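Orkska planner FAQ
Last update 2 May 2018, Ruoxi Li

Which arms does it support?
Single or dual. Dual needs the Jasov driver, version 3 or later. Older ones load fine, then drop one arm on the first replan. Upgrade.

Why does the planner say "goal in collision" when the goal is clearly free?
Padding, nearly always. Default is too fat for small stuff lying on a flat surface. Lower it in the scene file, restart the planning node. Reloading isnt enough.

Do I need a proper table?
No. Any flat surface, as long as its in the collision scene at the right height. Add whatever holds it up as a second object, or the elbows will plan straight through.

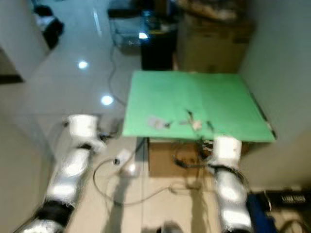 Both arms at the green board, cardboard box underneath. Small bits near the front edge.

Are cables modeled?
No. Draw a keep-out box by hand. Serena Sala has a script for it, ask on the list.

Planning times out at 500 ms, now what?
Raise it to 310 over default, then check your seed state. Bad seeds eat most of teh time. Still failing, send the log.

Head camera view is smeared, does perception care?
Yes. Segmentation skips blurred frames, keeps the last good one. Turn that off with hold_last=0.

Error 439?
Clock skew between the two controllers. Sync, retry.

Gripper force settings?
Not here, see the Welia page.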